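Home | Units | Week 6 | Readings | Contact

Week 6 handout: good practice with hand-held grippers
Nov 23, 2021, by Emese Kocsis

Righto, rules week. I know you'd all prefer to be folding, but I marked 84 of your demos last night and the same slips kept turning up, so bear with me!

1. Sort the table before you start. One garment or towel, laid where you can reach it, and anything else on the bench well clear of the fold. I'm fussy about power boards and cords (ask Brian).

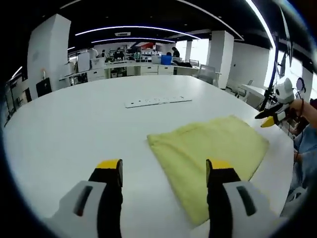 Jaws open, folded towel on the table.

2. Start every demo with the jaws open and the fingertips in view. If you begin half closed I can't tell where the grasp starts, and it gets binned.

3. Two people on a shirt means one leads. The leader calls "hold" and "go", and the helper keeps the cuff taut until told otherwise. Sleeves are where most of you come unstuck – take the cuff end, keep it low, don't yank.

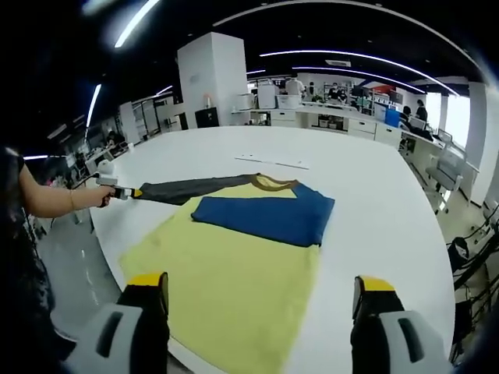
Naming and logging

Write the garment, the leader and the take number in the Reltis sheet straight away, while you remember. Failed takes stay in, marked F. Please don't tidy them up! Each pair owes me 65 takes by the first week of December.

Comments

Idrisa Mushi: Does a dropped cuff count as an F if we pick it up again?

Emese Kocsis: Yep, F, and start a new take.

Wycliffe Gachanja: Our sheet stops at row 232, can someone unlock it?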